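Looking after match kit and boots: tips for the season
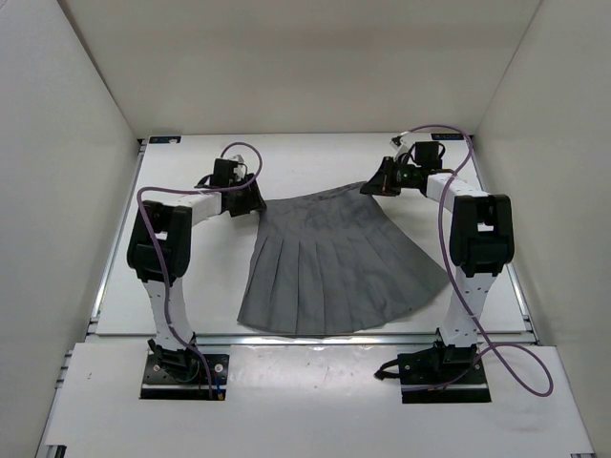 Clorville Town FC | Kit Room and Laundry

These notes go to every squad in July, when the new kit is handed out. They cover shirts, shorts, socks, boots, gloves and bibs. Players who wash their own kit should read all of it. Parents of the under-13 squad can skip the part on metal studs.

Before the wash

Turn shirts and shorts inside out. The numbers and the sponsor's name are heat-pressed, and they crack first where they rub against the drum. Unroll the socks. A rolled sock comes out with the mud still in the toe.

Let mud dry before you touch it. Wet mud gets pushed into the knit, but dry mud can be knocked off outside with a stiff brush. Then rinse the piece in cold water until the water runs mostly clear. Don't use hot water at this stage.

Grass stains need liquid detergent rubbed in by hand and left for half an hour. White vinegar mixed with the same amount of water also works on the white away shorts. Blood comes out with cold water and a little salt if you get to it the same evening. Do not use bleach on anything with the club crest.

Washing

Wash cold or warm, never hot. Home and away shirts go in separate loads for the first three washes, as the red in the home shirt runs. Use less detergent than the box says. Too much leaves a film in the fabric and the shirt starts to smell again within ten minutes of warming up.

No fabric softener on any of it. If the kit still smells after a normal wash, soak it for an hour in a bucket of cold water with a cup of vinegar, then wash as usual.

Goalkeeper shirts with elbow pads should go in a mesh bag. Lenni Turunen has a few spare bags in the kit room if you don't have one.

Drying

Hang shirts by the hem, not by the shoulders. Keep them out of strong sun. Shorts can go over a rail. The dryer ruins the numbers, and a replacement set has to be ordered through Harju Sports with a wait of two to three weeks.

Shin guard sleeves take longer to dry than people expect. Pull the guards out and dry the two separately. Wipe the guards with dish soap and warm water every couple of weeks.

Boots

Knock the soles together outside the clubhouse, well away from the door. At home, take out the laces and insoles. Clean the uppers with a damp cloth and an old toothbrush and use the same brush around the studs. Stuff the boots with newspaper, change the paper after an hour, and leave them overnight in a room with some air moving through it. Radiators and car heaters dry out the glue and the sole starts to lift at the toe.

Leather boots want a thin coat of conditioner once they are fully dry. Synthetic boots don't need any. Laces can go in with the socks.

Metal studs: take them out once a month, wipe the threads and put a dab of petroleum jelly on each before screwing it back. Hand tight, then a quarter turn with the key. A rusted stud can sometimes be freed with penetrating oil left on overnight. Boots with 6 studs should have all of them changed together so the height stays even.

Goalkeeper gloves

Rinse in lukewarm water with glove wash or a drop of baby shampoo. Press the water out with a flat hand. Wringing tears the latex. Dry them in the shade and store them with the palms not touching each other. A slightly damp palm grips better, so wet them a little before the warm-up.

Bibs and bags

Training bibs are washed here after the last session of the week. Count them back into the sack before it leaves the field. The kit bag should be emptied completely at home, every time, and left open. If it has picked up a smell, sprinkle baking soda inside, leave it overnight and shake it out in the morning.

Small repairs

A pulled thread on a shirt should be worked back through to the inside with a needle. Don't snip it. A lifting number can be pressed down with a warm iron and a sheet of baking paper, ten seconds at a time. Split seams come to the kit room and Khairul Latuheru will run them through the machine. Hand them in washed, with your name and squad on a piece of tape.

Kit room hours are 5:30 to 7 p.m. on training evenings. Spare laces, studs and stud keys are in the drawer under the counter.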